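Kivel Table Set: artificial bouquets and taping materials

README

Summary

Kivel Table Set is a collection of still pictures of small bouquets, single stems and the stationery used to bind them, all on wooden tabletops. It holds 758 pictures from 42 table layouts. The set was put together for work on thin, overlapping or see-through objects, where leaf edges and clear tape are often missed or merged. This file covers contents, naming and known faults. It is maintained by Nadine Issa.

Contents

pictures/ — one folder per layout, numbered from 01 to 42
labels/ — one text file per picture, same base name
layouts.csv — layout number, tabletop, items put out, notes
words.txt — the permitted label words

Items in the set

Stems: artificial roses and other artificial flowers, single or in bunches. Foliage is labelled apart from blooms. Eucalyptus has its own label and must not be entered under "leaf".

Tape: clear adhesive tape on a roll, usually in a dispenser. Roll and dispenser are labelled separately, even where the plastic shows through the tape.

Surface: wood with visible grain. Small white flecks on the wood take the single label "debris", whatever they may be. They were not cleared between layouts and should not be treated as a fault.

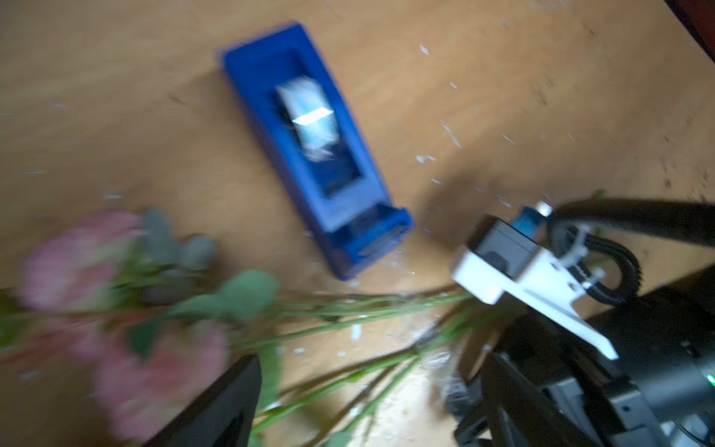 Blue dispenser with clear tape; pink blooms and eucalyptus on the same table. Blur grade 3.

Blur grades

Each picture has a grade from 0 (sharp) to 3 (strong motion blur over the whole picture). Grade 3 pictures are kept because the larger items can still be named. Outlines at grade 3 are loose and should be left out of any edge measurement. Flower type is not recorded at grade 3; use "bloom" with a colour word.

Labelling rules for stems

1. Label the bloom first, then each leaf, then the stem.
2. Where a leaf passes behind a stem, outline only the part that shows.
3. Clear tape or wrapping around a stem takes the label "band". Follow its outer edge and ignore the glare.
4. Veins and serrated edges are noted in the leaf record if they can be made out. Leaf colour is given as dark green, mid green or yellow-green.

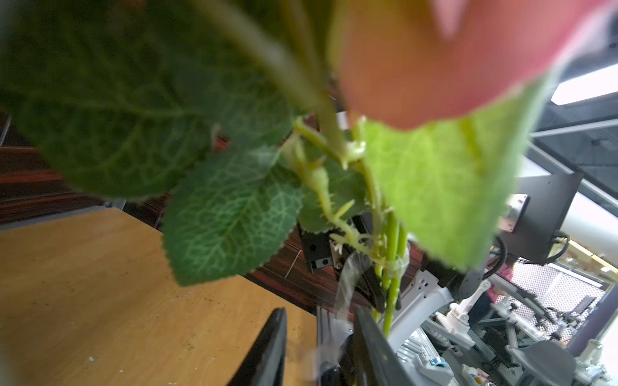 Known faults

Glare on clear tape hides part of the roll in a number of pictures. The "band" label was added late, and 90 pictures still carry the older word "wrap". Both words are accepted by words.txt until the next release.

Related items

Cornia Ribbon and Twine Set
Nic Giolla Leaf Outlines
Rutville Tabletops, 2850 pictures

Last updated: August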